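Darkomell to supply returnable brown glass bottles to Plarkolgate brewers

8 April 2024
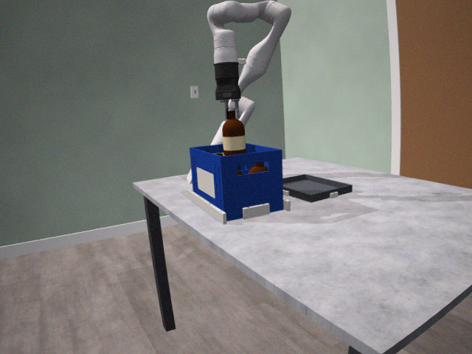 2 min read

Darkomell, the packaging supplier, has signed a supply agreement with Plarkolgate Brewers' Association covering returnable glass bottles for its 19 member breweries. Deliveries start in April and the agreement runs for two years.

Under the agreement, members will move from single-trip bottles to a shared brown glass bottle with a crown cap finish. Any member may fill any returned bottle, so empties need not be sorted by brewery before washing. Each brewery will keep its own label.

Washing will be carried out at the Amegashie works, where Darkomell has fitted a second caustic soak tank and a new rinse section. Bottles are checked for chips at the neck and for scuffing on the shoulder and base. Those that fail either check are crushed and sent for remelting.

Labels must be paper and must be fixed with a water-soluble glue. Plastic film labels and foil neck wraps will not be accepted, as they block the filters in the soak tank. Members holding stock of film labels may use them on cans and kegs only.

"Most of the work went into the label rules," said Tarek Mahasneh, technical manager at Darkomell. "A bottle can be washed many times, but a label that stays on after the soak means a second pass, and that uses hot water and time."

Drinkers will pay a deposit of 15p on each bottle, refunded at any of 300 shops and pubs in the area. Shops may return bottles in the standard crate or in their own boxes, provided the bottles are upright and empty. Crates carry a separate deposit, charged to the trade only.

Xiuying Ye, who leads supply for the association, said smaller members had asked for a low minimum order. "Several of them fill by hand and have little storage. They can now order by the single pallet."

Breweries outside the association may apply to join the bottle pool once the first washing cycle has been reviewed. The bottle drawing and the label specification are available from Darkomell on request.

Shares: 19
Comments: 3

hopbine_les
Does the deposit apply to bottles bought at the brewery shop as well, or only at the places on the list?

M. Garrity
Glad to see the film labels go. We used to soak them overnight for home brewing and half of them still wouldn't shift.

cellar2
What is the crown size, 26 or 29 mm? The drawing isn't on the website.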